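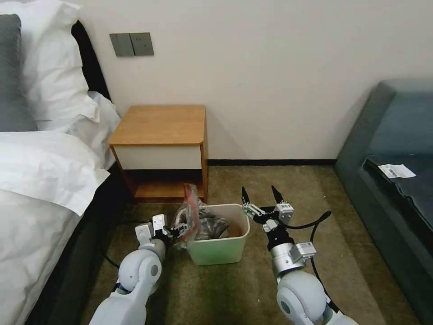

About Warnden

Warnden is a housekeeping and room-care company for furnished apartments, guesthouses and small hotels. We make beds, clean bathrooms and kitchens, change linen, empty the trash and get rooms ready for the next guest. We have been doing this since Nele Teuber and Mattes Steinbach took over the cleaning of a single guesthouse and were asked by the building next door if they had time for a few more rooms.

Today there are 37 of us. Most of our staff work on room teams of two, and each team keeps the same buildings from month to month. They learn which windows stick, where the spare blankets are kept and which guests would like to be left alone until noon.

What we do

A regular turnover covers the whole unit. The team strips the bed, airs the mattress and makes it up again with a fresh duvet cover and pillowcases. Large pillows go at the back and smaller ones in front, unless the owner has asked for something else. Nightstands are wiped on top, inside the drawer and on the open shelf, where phone chargers and paperbacks tend to get left behind. Sofas are vacuumed under the cushions. Carpet is vacuumed last, working from the far wall to the door.

Trash is its own step in our checklist and has its own page in the staff handbook. Every wastebasket in the unit gets emptied, including the small ones beside the bed and under the desk. The bag is lifted out, tied and taken to the cart. It is not tipped into another bag in the room. The bin is wiped inside and out, a new liner goes in, and the bin goes back where the owner wants it. Recycling is sorted at the cart according to the rules of the building.

For guests who stay longer than a week we offer a lighter visit. Trash goes out, towels are changed, the bed is made and the kitchen counter is wiped. Personal belongings stay where they are. Full linen changes on long stays are done every 7 days, or more often by arrangement.

We also take on:
Deep cleaning between tenants
Carpet and upholstery cleaning
Linen rental and laundry
Restocking of soap, paper goods and bin liners
Checks of unoccupied units in winter

We do not do window cleaning above the second floor, pest control or repairs. If a team finds a loose switch plate or a dripping faucet, they write it up and the owner gets the note the same afternoon.

Where we work

Our main office and linen store are on the Skusov side of town, behind the bus depot. A smaller store at Cordeiro serves the apartment buildings near the river. We have 4 vans and accept new buildings within half an hour's drive of either store. Owners farther out are welcome to call, but we will probably say no.

The people in the office

Nele Teuber runs the company together with Mattes Steinbach. Nele handles contracts and new buildings, Mattes the vans, supplies and everything to do with laundry.

Pao-chu Wei plans the schedules. If your guest is checking out late, she is the person to call, before 10 a.m. if possible.

Jae-in Yang trains new staff. Training takes two weeks and is paid. The first week is spent in the practice room at Skusov, mostly on beds and bathrooms, and the second alongside an experienced team.

Bernd Wunderlich does the bookkeeping and answers questions about invoices. He is in the office in the mornings.

Working with us

New owners start with a walk-through. We visit the unit, note how you like it set up and agree on a checklist, which hangs inside the closet door from then on. Prices depend on the number of beds and bathrooms and are fixed for a year. Lost property is bagged, labeled with the unit number and kept at the Skusov office for two months.

We hire all year, with most openings in September when the student apartments change over. Experience is helpful but not required. Applications can be handed in at either store or sent to the office by mail.

Linen for our rental service is supplied by Stesport.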